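Ticket 1000: Kitchen circuit breaker trips overnight, fridge blamed
Site: Rutherford, ground floor kitchen
Status: Open, waiting on parts
Category: Electrical / shared appliances

Reported problem

The breaker for the kitchen sockets has tripped overnight, more than once. The person opening up finds the fridge off and the milk warm. The request came in as "fridge faulty, please replace."

I don't buy it yet. The last fridge on this circuit was replaced for the same complaint, and here we are again with the same complaint. A new fridge would make everyone feel better for a while and then we'd be back in the queue.

What was tried before it reached me

Breaker reset each time. Held all day.
Fridge moved to a different socket. Same circuit, so this told us nothing.
Power strip swapped for a Brilero one. The old strip was fine when I tested it.
Restance phone support suggested the compressor was "working too hard" and offered a service visit. They had not asked for a single reading.
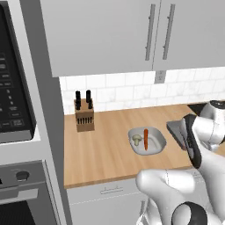
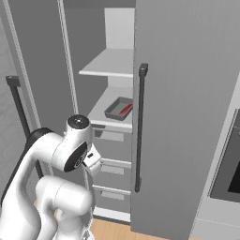
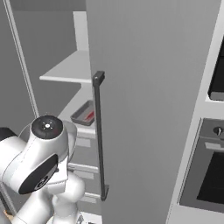 Kitchen counter first, then the fridge open.

Electrical support, Sovcombe maintenance desk

First visit, March

Ran the fridge on its own with everything else on the circuit unplugged. Left it overnight. No trip. Opened and closed the door a lot in the morning to make the compressor work. No trip.

Insulation test on the fridge came back clean. Cord and plug look good, no heat marks. If the compressor is failing it is hiding it well.

Clamp meter on the fridge lead showed nothing odd at start or while running. The theory from phone support doesn't match any number I have.

Second visit

Plugged the other appliances back in one at a time. The breaker held until the water heater under the sink came on. It is on a timer set for 2 in the morning, which nobody had mentioned in the ticket. I forced the timer and got a trip after 30 minutes. Reset, forced it again with the fridge unplugged. Tripped again.

So the fridge wasn't even connected for that one. I have written this on the ticket in plain words because the replacement order was already half approved.

Heater element reads low to ground once it has warmed up. Cold, it passes — probably why the last inspection signed it off. The label on the panel says the heater has its own breaker, number 51. It doesn't. Breaker 51 feeds the hallway lights. I would not trust anything else on that label until it has been traced.

Current state

Heater isolated at the switch and tagged. No hot water at the sink for now.
Fridge back on its original socket.
Replacement element on order. The supplier says it is a direct match. I'll believe that when I have it next to the old one.

Still to do

Fit and test the element, hot as well as cold.
Trace the panel and redo the label.
Move the heater to its own circuit if there is a spare way.

Please don't close this just because the breaker has stopped tripping. It stopped because the heater is off. And please cancel the fridge order — I've asked twice and it still shows as pending on my side.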